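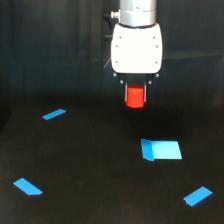

Lehrveranstaltung Grundlagen der Handhabungstechnik
Begleitblatt zur Exkursion: Tag der offenen Tür im Technikum Camutside
Stand: 8. September 2021

1. Gegenstand der Vorführung

Das Technikum zeigt an der Station Davora das Greifen, Anheben und Ablegen einzelner Werkstücke durch einen Roboterarm mit Zweifingergreifer. Die Arbeitsfläche ist mattschwarz; Bereiche werden mit blauem Klebeband gekennzeichnet. Als Werkstück dient ein kleiner roter Klotz, der zwischen den beiden parallel stehenden Fingern gehalten wird.

2. Begriffe

Greifpose: Lage und Orientierung des Greifers im Augenblick des Schließens.
Anfahrpose: Punkt senkrecht über der Greifpose, an der Station mit 100 mm Abstand festgelegt.
Ablagetoleranz: zulässige Abweichung des Werkstückmittelpunktes vom Sollpunkt in der Ebene.
Zyklus: vollständige Folge vom Verlassen der Ruhelage bis zur Rückkehr in diese.

3. Ablauf

Die Vorführung gliedert sich in zwei Abschnitte. Zunächst werden die Posen einzeln und mit verminderter Geschwindigkeit angefahren. Anschließend läuft der Zyklus selbsttätig ab. Die Steuerung erfolgt über die Software Skamico, die je Zyklus einen Datensatz mit Gelenkwinkeln und Greiferöffnung ablegt. Den Teilnehmenden wird ein Protokoll mit 363 Zyklen zur Verfügung gestellt.

4. Hinweise für den Besuch

Den Anweisungen des Stationspersonals ist Folge zu leisten. Das Hineingreifen in den Arbeitsraum ist untersagt. Taschen sind an der Garderobe im Gebäude Rowlands abzugeben. Die Teilnahme wird durch Eintrag in die ausliegende Liste nachgewiesen.

5. Aufgaben zur Nachbereitung

a) Skizzieren Sie den Zyklus als Zustandsfolge und benennen Sie die Übergangsbedingungen.
b) Bestimmen Sie aus dem Protokoll die mittlere Zyklusdauer und deren Streuung. Die ersten 200 Zyklen sind gesondert auszuwerten.
c) Erörtern Sie den Einfluss der Fingerstellung auf die Ablagetoleranz.

Die Ausarbeitung umfasst höchstens vier Seiten und ist über das Kursportal einzureichen.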